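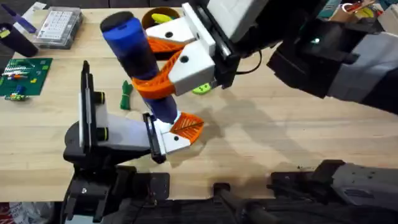

Skudon 3 is out (well, out on the internal branch)

Quick one from the two-arm bench, as we're in the middle of a merge and half of us have our heads in the logs.

The new release of Skudon, our planner for both arms, went in on 16 March 2020. Main change -- the two arms now share one plan. Up to February each arm had its own, and a little referee process told one of them to wait if they got too close. Fine for picking and sorting. Hopeless for anything where both grippers want the same object, which is most of what people have been asking us for.

So, what's new:

Shared timeline. Both arms run off the same clock. If one slows down the other slows down with it. No more tug of war.

Grip handover states. Holding, sharing, letting go. You can see which state you're in from the Jommont viewer, top left, and yes the colours will be changed, we've had the emails.

Softer closing. The orange finger pads bend round whatever they touch, so the old "close until the width stops changing" check was never quite right. Mererid Rosser has rewritten it to look at how fast the width is changing as well. Still needs tuning for thin things.

Replanning is down to some 40 milliseconds on the bench machine. It was a lot more. Don't quote us on your own laptop.

Perception is still Cliner, same as before, with one fix: the wrist view and the fixed view used to disagree about wich way up a long object was. They now vote, and the wrist view wins close up.

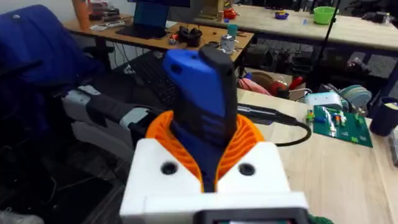

Wrist view, rotary tool held upright between the pads.

Cables are the next headache. Cliner gives the planner a nice tidy shape for a tool and nothing at all for the lead coming out of the back of it, so as far as Skudon knows the lead doesn't exist. Mererid has a rough patch that treats it as a fat no-go zone. Works, but makes the arms very shy. Better ideas welcome, seriously.

Known problems: the viewer drops the left arm's trace if you pause for too long. Log files over 2,000 lines get chopped, use the --full switch for now. And 7 of the old Alemneh test scripts don't run at all on the new branch becuase they still call the referee. Please fix your own, we won't get to them this month.

Notes on moving over are in the Skudon folder. Read the bit on clock settings before you start anything, then shout if it's unclear.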